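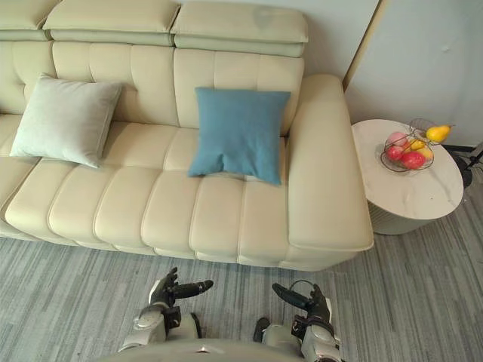 A Robot Joins the Staff

At the Karimi furniture showroom in Zutdale, people and a robot share the work of keeping the rooms neat. The robot has two arms, and each one ends in a black hand with fingers. Cushions and sofas are part of its working day.

Who does what?

Before the robot came, Simin Hashemi and Sibusiso Steyn straightened 71 cushions every morning before the doors opened. Some of that work now belongs to the robot. Ms. Hashemi plans its jobs and checks the results. Mr. Steyn spends more of his time with customers.

How did the workers prepare?

Each member of the staff took 14 hours of training. They learned how to start the robot, how to stop it, and where to stand while it moves.

A robot hand is made of many small parts – joints, plates, screws and cables.

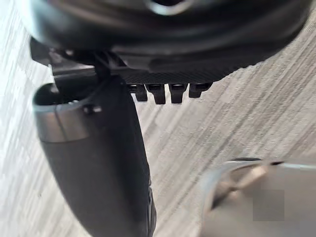
Staff members are taught to look for loose screws and worn cables before work begins. This is a new kind of job at the showroom, and Murdo Niven was the first person to hold it. He used to move furniture. Some workers enjoy the change, and others miss the old routine. The showroom asks all of them for their opinions every July.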